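Ticket 173-36: Light gray sofa, fabric looks two different colors
Status: Open, waiting on customer
Product: Endivholm sofa, light gray weave
Opened by: Eino Hyvönen
Handled by: Stullum furniture support

Customer report
The sofa was delivered in December. Customer says the seat looks greenish at one end and paler at the other, and thinks the cover was cut from two rolls. He wants a new cover. He has already been told by the store that gray fabric "does that," and he doesn't buy it.

Support, first reply
Please vacuum the seat with a soft brush, all strokes in one direction, and look again in daylight. Woven fabric can look darker or lighter depending on how the surface is lying.

Customer
Did it. Twice. I don't see how a vacuum is supposed to change green into gray, and it didn't. I also turned off the floor lamp, as your help page says. The lamp is on the other side of the room, so I didn't expect much from that either. Photo attached, taken toward the wall. 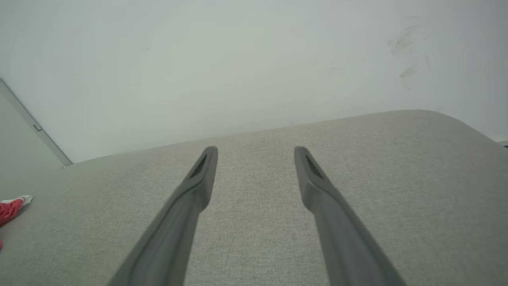 Attachment 1: seat fabric and rounded edge, white wall behind.

Support
Thanks, received. There is a slight shift: a little warmer and greener on the left, a little paler on the right. The weave looks the same kind on both sides, fine with light and dark gray threads mixed. I can't call it a dye fault from one photo. A phone or camera can push gray toward green, and the white wall may be throwing light back on one end. I'm also not ready to say it's nothing.

Please try the following:
1. Put a sheet of plain white paper on the left side and take a photo. Same again on the right.
2. Move the sofa 18 inches away from the wall and repeat.
3. Unzip the cover and send the batch number from the label inside.

Customer
Moved it. To my eye the left is still greener, maybe less so. Paper photos to follow when the light is decent. The label says batch 13 and nothing else. Is that even a full number? The Kininis armchair I bought with it has a much longer one.

Internal note, Okonkwo
Batch 13 is short but valid for this cover. No other color complaints logged against it, which proves little, as most people don't write in. Don't offer the cleaning kit. He'll be annoyed and it won't settle anything. If the paper photos show the same shift with the sofa off the wall, send a fabric swatch and compare before we talk about a replacement.

Updated 2024-02-14: swatch set aside, paper photos not yet received.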